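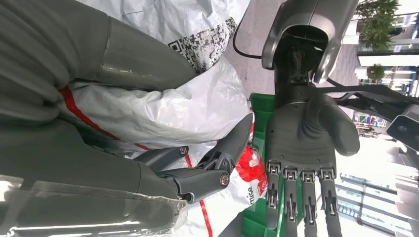
One reader, who signed only as Hisska, wrote to ask why a dry goods mill would publish its moisture limits at all, given that most buyers never read them. The limits stay on the site. They decide which lots we accept, and a buyer who does read them can check our paperwork against them.

June
By the Ginwood Mill office

About Ginwood Mill

Ginwood Mill cleans, grades and packs dry beans, split peas and lentils for bakeries, school kitchens and small grocers. The mill stands on the Gosberg road, next to the rail spur. We do not grow anything ourselves. All stock is bought from contract growers in the Valdebenito valley, under terms that are fixed before planting.

What we handle

The product list has 531 entries, counting each variety and pack size as a separate entry. Most of the tonnage is in pinto beans, navy beans and green split peas. Small lots of heirloom beans are run at the end of the season, after the main lines have been cleaned down - the minimum for such a lot is 1,878 pounds. Below that weight, too much of the lot is lost in the machines.

Intake and cleaning

Each load is probed at 6 points before it is unloaded. The samples are combined, split and tested for moisture, foreign matter and cracked seed coats. Beans above the moisture limit go to the dryer or back to the grower, depending on the contract. Drying is slow, with low air temperature. Fast drying splits the seed coat, and split beans cook unevenly.

Cleaning has four stages. Air screens take out dust, pods and light trash. A gravity table then separates stones and shriveled seed by density. Magnets remove metal, and an optical sorter rejects beans that are off color. Rejects from the sorter are sold as feed where they meet the feed standard. Stones and soil go back to the growers who want them for farm lanes.

Storage

Cleaned stock is held in bins by variety and crop year. Crop years are never blended. Older beans take up water more slowly, and a mixed lot gives a kitchen half a pot that is done and half that is not. Bin temperature is logged on every shift. A rise in one bin with no change in the bins beside it is treated as a sign of insects or a wet pocket, and the bin is turned the same day.

Lot records

A lot number ties each pack to its bin, its grower and the intake test. Records are kept for 4 years. Buyers can ask for the record of any lot by number, and there is no charge for this. Requests with no lot number take longer - please include the delivery date and the pack size so the search can be narrowed.

Buying from us

Trade accounts are opened on written request. New accounts pay on delivery for the first season. Freight is quoted by pallet from Gosberg, and part pallets are charged as full ones. We do not sell seed for planting. Our beans are cleaned and dried for food use, and germination is not tested.

The office is open until 4 p.m. Trucks without a booked slot are unloaded after those that have one.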